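How I Fold White Table Linens So They Come Out Flat (and Stay That Way)

Filed under: Linens, Care & Storage

I put off writing this one for ages because I figured everyone already had a way of folding a tablecloth. Then I opened our linen cupboard in May and, well. Half of it was rolled up like beach towels! So here's my way, start to finish, and you can take or leave whatever you like.

This works for plain white cloths, napkins, runners and flat sheets. Fitted sheets are a whole other page and I'm still arguing with myself about it.

What you'll want

A table with a clear stretch bigger than the folded cloth. I like a dark top for white fabric, because lint and stray threads jump right out at you.
A clean, barely damp washcloth for wiping the table down.
A sheet of acid-free tissue for each large cloth.
A shallow tray for clips, labels and the pins you will otherwise lose.
Labels, plus a soft pencil. Ink bleeds sooner or later.
An iron if your cloth needs it. A lot of them don't.

Before you start

Wipe the table and let it dry all the way. Wash your hands too, and skip the hand cream until you're done (I learned that from a thumbprint on a napkin that I never did get out).

Check the cloth over in daylight. Hold it up by the top hem and look through it. Thin spots show up as brighter patches and stains as duller ones. Anything with a stain goes back to the wash pile, no exceptions. A stain you can hardly see today will be yellow by the holidays.

The cloth should be completely dry. I mean bone dry, hems included. Hems are the slow part. If the hem feels cool against your cheek, hang it up and go do something else for a while.

Step 1: Find the corners

Sounds silly, I know. But a big white cloth is the same on every side and it's so easy to grab a long edge thinking it's a short one. Find one corner, run your fingers along the hem to the next one, and keep hold of both. If the fabric bunches up on the way, don't yank. Let go, give it a little shake and slide along again.

Step 2: First fold, the long way

Bring the two long edges together with the right side out. Line up the corners first and worry about the middle after. Lay it down starting from the far end of the table and lower it toward you, so the air gets pushed out as it goes. If you drop it all at once you get a bubble, and you'll be chasing that bubble until dinner.

Smooth with the flat of your forearm. Palms drag. Forearms glide!

Step 3: Second fold, and where the crease goes

Most people fold in half and in half again, and that puts a hard crease right down the center of the table when you open it up. I fold in thirds instead. Bring one side over, then the other side on top of that, and the middle panel stays nice and flat for the place settings.

Don't press the fold with your fingernail. You want it to turn over like the page of a heavy book, a soft roll and then flat. I tuck tissue into the outside fold of anything I'm going to store longer than a season. Our old Sondosthorpe damask has had tissue in its folds the whole time we've owned it and the creases fall out overnight.

Step 4: Pinch, lift, turn

Now you've got a long strip. Pick it up at a point one third of the way along, with a loose pinch through every layer, and let the short end hang. Then lay the long end down and bring the short end over. The pinch matters. Too tight and you'll leave a little star of wrinkles, too loose and the inside layers slide out on you and you get that messy staircase along the edge.

If you do get the staircase, open up just that last fold, tap the edge square against the table and go again. You don't have to start over. I used to start over every time and it made me hate the job.

Step 5: Square it up

Turn the bundle so the folded edge faces you. Stand at the end of the table and look along it at eye level. Any lump you see from down there is a lump that'll turn into a crease under the weight of the stack. Slide a hand in and flatten it.

Step 6: Label and stack

Pencil the size and the fabric on the label and put it on the folded edge, so you can read it without pulling the whole pile out. I also write down which table it fits, so mine say things like "Estus table, no leaf." Heavy cloths go on the bottom, napkins on top, and keep it to 3 large cloths in a stack. More than that and the bottom one comes out looking like it's been ironed by a truck.

A few things people ask me

Starch? Only right before you use it. Starch in storage gets brittle along the folds and bugs like it.

Plastic bins? Not for cotton or linen. I use an old pillowcase as a cover and it keeps the dust off fine.

How often should I refold? Twice a year for me. I move the folds over by a hand's width each time so the same threads aren't always taking the bend.

What about napkins? Same idea but smaller, and skip the tissue. I do 40 at a sitting with the radio on and it's kind of a nice evening.

My cloth is huge, help! Do the first fold over a bed or a clean rug and then move to the table. We've got one at 145 inches and there's no way I'm doing that one standing in the kitchen.
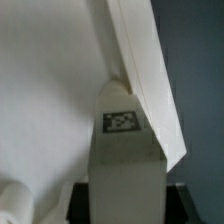
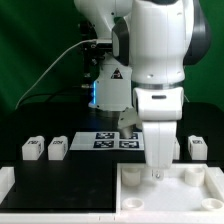

Agbayani Home Textiles Club, Clukbridge

Last updated September 4, 2019. If you've got a different way of handling round tablecloths, please send it in, because mine is only okay. I fold them into a half circle, then a quarter, and then bring the point down to the curved edge so there's a straight side to stack against. It works but it takes up a silly amount of shelf. Runners are next on my list, and I'll put that page up under Care & Storage with the others.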